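Ticket: Memory seat step faulting on the PC assembly cell, right arm
Site: Wedancombe
Opened: Feb 12, 2019
Status: Fixed, watching
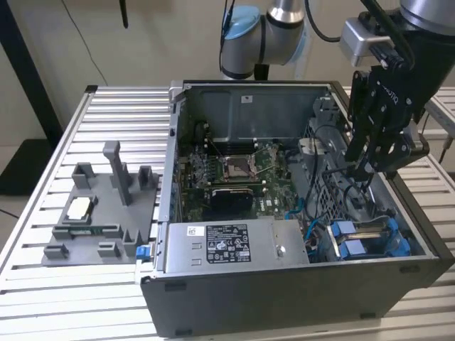 Symptom

The right arm picks the memory module from the long slot in the printed fixture plate just fine, carries it over to the Dell tower, and then faults on force during the press. The program backs off the way it should and parks. 5 faults in 14 tries. Nothing is getting damaged, which is great news, because I was bracing for a cracked board!

What I ruled out first

Gripper. Opened and closed the Robotiq by hand from the pendant, full range, no grinding, no lag. Fingertips are clean. Pick position repeats nicely.

Module. Swapped it for a fresh one. Same fault.

Power and comms. Skesteo log is clean for the whole shift, no dropped packets, no brownouts. (If you haven't tried the new log view in Skesteo yet, do. You can scrub through the force trace with the arrow keys and it is a joy.)

Arm zero. Ran the joint check against the marks. All good.

Where it got interesting

I lined up the force traces from the good runs and the bad runs, and on the bad ones contact comes early, and on one side. So the module is arriving tilted. But it leaves the fixture straight! I chased the tool frame for a good while and got nowhere.

Then I leaned on the corner of the fixture plate with one finger and it moved. Just a hair. Two of the bolts holding it down to the slotted table had backed off, so the plate could rock a little each time the arm pulled a part out. The arm was picking from a plate that wasn't quite where we taught it.

Fix

1. Pulled the plate, wiped the underside and the table slots.
2. Put it back with new T-nuts from the Kravets bin and thread locker on each bolt.
3. Retaught the plate origin off the tall notched post. Much better reference than the front clips, those flex.
4. Reran the Pratness calibration routine for the right arm only. Left the other arm alone.
5. Dropped approach speed for the last 11 mm before contact.

Result

14 tries, no faults, and the traces sit right on top of each other. I ran the whole set again for the fun of it and got the same thing.

Still open

The plate bolts were last checked in November. I'd like them on the weekly list. Also want to print a stiffer version of the front clips, file is in the cell folder if anybody wants a go before I get to it.

Leaving this open for 2 weeks. If you see a force fault on the memory step, please save the trace before you clear it and attach it here.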